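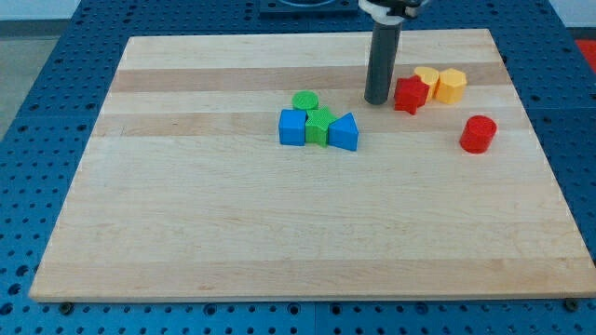

Is oiling a maple board really worth the bother?

palon_shed
Posted 20/10/2018
Everyone keeps telling me I have to oil a maple board every month or it will split. I've got one made of glued strips, mostly pale with a darker strip or two, and it has had nothing on it since August last year. It's flat and it hasn't split. The man on the Brakari stall wanted to sell me a tin of "board butter" and I walked off. Am I missing something or is this just a way of selling wax?

Negash60
Bit of both. Plain mineral oil from the chemist does the same job as the fancy tins. But I wouldn't leave it bare if it gets washed a lot.

palon_shed
Why, though? What have you seen happen to one?

Negash60
I've had two open up along a glue line. Both were washed every day and stood on edge by the sink.

v_rissanen
Which sounds like the sink did it. Leave any board in a puddle and the glue line will go, oil or no oil. I don't believe a wipe of oil keeps that much water out.

akerov2304
It slows it down, Valtteri. You can see water bead on an oiled board and soak into a bare one.

v_rissanen
Beads for a week, then it doesn't. I've done it both ways and couldn't tell you which board was which by the end of the year.

Bereket J
Depends what it's for, surely. Ours never sees food. The kids build on it with their plastic blocks and the worst it gets is a damp cloth. I sanded it once and left it alone. If I oiled it they'd have greasy bricks – no thanks.

akerov2304
Fair enough for blocks. I'd still do it for bread and onions.

palon_shed
Bereket, what grit did you use? Mine has a few small marks I'd like to get out, mostly on the light part.

Bereket J
Started at 120 and finished at 240, along the strips. Don't go mad on one spot or you'll have a dip and everything will wobble.

Negash60
And do both faces if you do end up oiling. One side only and it can cup.

v_rissanen
Another one I'd like to see some proof of.

palon_shed
Right, I'll sand it and do half with chemist's oil, half with nothing. Will post again when there's a difference to report, if there is one.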